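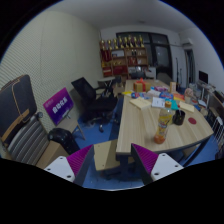 Groltlow hand gripper – setup and upkeep
Project report, sem 2. Chiharu Ichikawa, Misaki Tamura

1. What we had to do

Take over the hand-held unit from last year's group, get both fingers closing square, write down a maintenance routine the next pair can follow. Not in scope: the software. We touched it anyway, see 4.

2. Pads

Magenta ribbed pads, one on the inner face of each finger. The old ones had gone shiny and let go of anything smooth. Reprinted at Mukness, 14 pairs, of which the first few were too stiff and got binned. Clean the base plate with isopropyl before fitting. Leave overnight. We didnt the first time and the left pad crept down on Thursday arvo.

3. Finger alignment

White base plates, small screws. Do them up finger tight, close on the 14 mm gauge block, then tighten diagonally. If you tighten one side first the finger toes in and you get a gap at the tip. Threadlock on the left side only so far – ran out.

Check again after 200 closes. Ours had moved by then, right finger only. Misaki thinks the hole is worn. Probably needs a new plate.

4. Camera

Wide lens, so straight edges bow a lot, worst near the sides. Calibration was 70 board views, rejected the blurry ones and redid it. Both fingertips must stay in view along the bottom or the width tracking drops out. Mount clamp slips if the handle gets knocked, so mark its postion with paint pen.

5. Still to do

– order plate from Raltus
– threadlock right side
– log sheet, version 2 (Chiharu)
– spare lens cap, colour doesn't matter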